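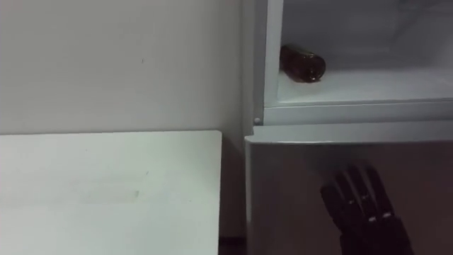 If you've walked past the second-floor kitchenette at Girido lately, you'll know the drinks trial is well and truly under way, and we're pretty excited about it! Kristóf Szekeres and the Plunik crew have been teaching the robot to fetch and hand over bottles, glass and plastic both, and the plan is to have it doing the afternoon drinks round for the packing floor by November.

For the packers it means a cold drink at the bench without the long walk back upstairs (44 steps, as anyone on the late shift will tell you). Hamidreza Najafi, who has run the round by hand for years, is moving across to help train the thing - he picked the bottles, he sets the tasks, and he has strong views on how a bottle ought to be held.
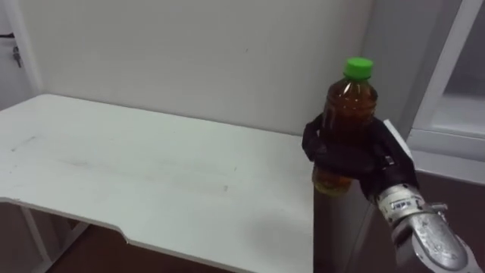 Workplace News

No hours are being cut. Hamidreza's time on the trial is paid at the trainer's rate, and two more training spots will open up once the Dandale site joins in. If you're keen, put your name down with Kristóf, no robot experience needed. We'd love to hear your worries too, big or small - there's a notebook on the counter outside the kitchenette, and the Plunik crew read it at the end of every shift.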